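Coaching and Officiating Certificate
Unit 7: Double-Elimination Tournaments
Lecture notes prepared by Haruto Sasaki

Reading before class: the Stirkden league handbook, section on postseason play. Bring a pencil and a blank eight-team bracket.

1. Purpose of the format

A single-elimination bracket is quick to run and easy for spectators to follow, but one poor inning can end a team's season. In double elimination, a team remains in the tournament until its second loss. The format is common in softball and baseball, where the result depends heavily on the pitcher and where two games can be played on the same day.

The price is time. An eight-team single-elimination bracket requires seven games. The same field in double elimination requires 14 games, or 15 if the final must be replayed. Students should be able to derive these figures. Every game produces one loss, and every team except the champion must lose twice. The champion may finish with no losses or with one.

2. Structure of the bracket

All teams begin in the winners bracket. A team that loses there moves to the elimination bracket, and a team that loses in the elimination bracket is out. The two brackets meet in the championship round.

Placement of losing teams is the step most often done incorrectly. Teams coming down from the second round should cross to the opposite half of the elimination bracket, so that early opponents do not meet again at once. In the Plollton regional discussed in lecture, this crossover was omitted and two teams played each other twice in 3 games.

3. Seeding

Seeds may be assigned by season record, by a coaches' vote or by a points formula. Osamu Wada's formula, used in our practice exercises, awards more for a win over a team with a winning record. Whatever method is chosen, it must be published before the last week of the regular season. Ties are broken by head-to-head result, then by runs allowed, then by coin toss.

4. Scheduling and pitching limits

A team that drops into the elimination bracket on Monday may face two games the next day. The director should allow at least 50 minutes between games for the same team, measured from the final out — not from the time the field is cleared. Pitching limits vary by league and age group. Post them at the scorer's table.

For attendance planning, the Akyol field exercise assumes around 700 spectators for the final and half as many for each earlier session. Gates, parking and restrooms are to be planned from the larger figure.

5. The "if necessary" game

If the team from the elimination bracket wins the first championship game, both finalists have one loss and a second game is played. Umpires and scorers must be engaged for this game in advance. Kiyoshi Tanabe's guest session will cover weather delays and the conditions under which a final may be moved to another site.

Assignment

Complete the Firka bracket using the scores supplied in class. Mark each team's second loss and state whether the "if necessary" game was required. Submit to Shinji Hamada by 4 p.m. Monday.

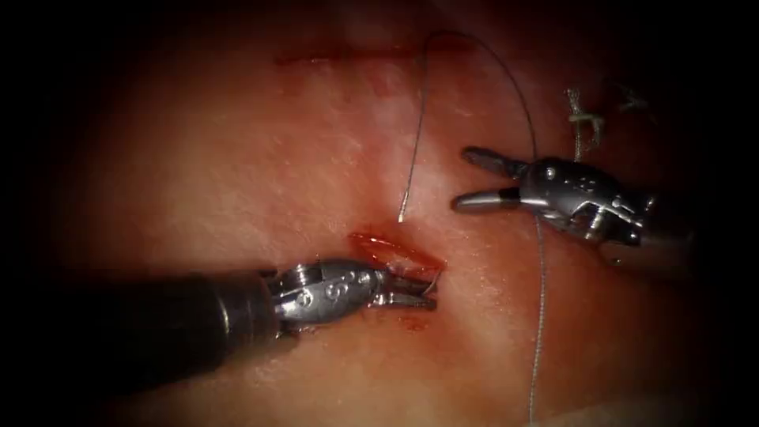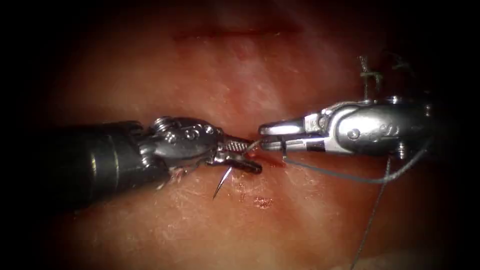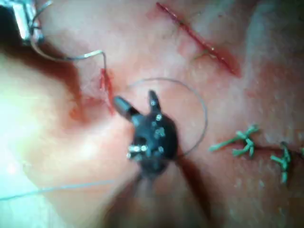 Figures 1–3. Robotic instruments at a tissue surface.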